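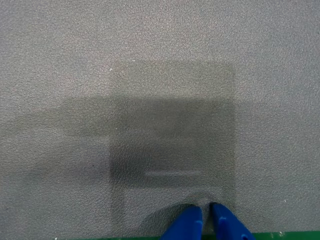 When Elisa Melis started at Mancuso, a small packing shop in an old dairy building, the job interview included a bag. Somebody handed her a clear plastic sleeve and asked her to open it with gloves on. She got it on the second try and was hired that afternoon.

"I still think it's a great interview question," she says, laughing. "You learn a lot about a person's patience."

Melis is now the floor lead, and for the past year she has been the person who works most closely with the two robot arms on the film line. They pick up thin plastic sheets one at a time and lay them out for packing. If you have ever tried to get a single produce bag off a roll at the grocery store, you already know why this is hard. Film clings, it wrinkles, it reflects the lights, and when it lies flat there is hardly an edge to find.

"People come in and want to see the arm lift something heavy," Melis says. "I tell them, no, no, come and watch it with the film! Heavy is easy. A sheet you can see straight through, that you could blow off the table by sneezing — that's the exciting one."

The first weeks were slow. The arms were set up in May by Jandberg, an integrator that mostly works with carton and bottle plants, and on the first full day the line got through 41 sheets before lunch. Melis remembers the number because she wrote it on the whiteboard and put a smiley face next to it. The best shift so far stands at 1624, and that one is on the whiteboard too, underlined.

What happened in between was largely a matter of people on the floor teaching the system what they knew with their hands. Melis and her coworkers spent hours guiding the arms through the motion with a pair of hand controllers. Come down gently, press, pinch up a little ridge, then lift.

"You don't grab film from the top. You make it bunch up a tiny bit first, and then you have something to hold," she says, and does it with a napkin on the break room table. "I'd done that for years and never had a word for it. Then an engineer is standing there asking me what my thumb is doing. I had to stop and think! I went home and tried it on the sandwich bags."

The crew called the ridge a "wina," after Wina, the brand name on the old film rolls, and the word has stuck. A sheet with a good wina comes up clean. Two sheets at once is a "double," and doubles go into the bin by the door.

I asked her what the days are like now compared with before. She thought about it for a while. The hand line used to have 5 stations, and everyone at them did the same movement all day. Melis had wrist pain for most of a winter, and so did the woman next to her. Today those same people rotate between checking sheets, feeding the arms, fixing stops and running controller sessions when a new film comes in. Nobody was let go, though two openings left by retirements weren't filled, and she doesn't skip over that.

"That was a real conversation here, and it should be. If my niece wanted the job I started in, it's gone. There's a different one, and it pays a bit better, but you have to like screens more than I did at first."

Does she like them now?

"I like knowing why it stopped. Before, if my hands got tired, that was just my problem. Now if something goes wrong we all stand around it and argue. Was it static? Was it the light? Somebody always blames the light." She grins. "Sometimes it is the light."

There are things she'd change. The alarm tone is too close to the microwave's. The training binder was written for people who already knew everything in it, so she has been rewriting it in the evenings, with plenty of drawings. And she would like the sister plant in Dilldale, where sheets are still laid by hand, to send people over for a full week at the controllers before any arms go in there.

"A day isn't enough. The first day you're just scared of breaking it. Around Thursday you start having fun."

Her next project is a softer, stretchier film that a bakery customer has asked for. The arms have not had much luck with it yet. Melis has a stack of it on her desk, and she kept pinching at the top sheet the whole time we talked.

Questions or comments? Write to the editor | © All rights reserved | Back to top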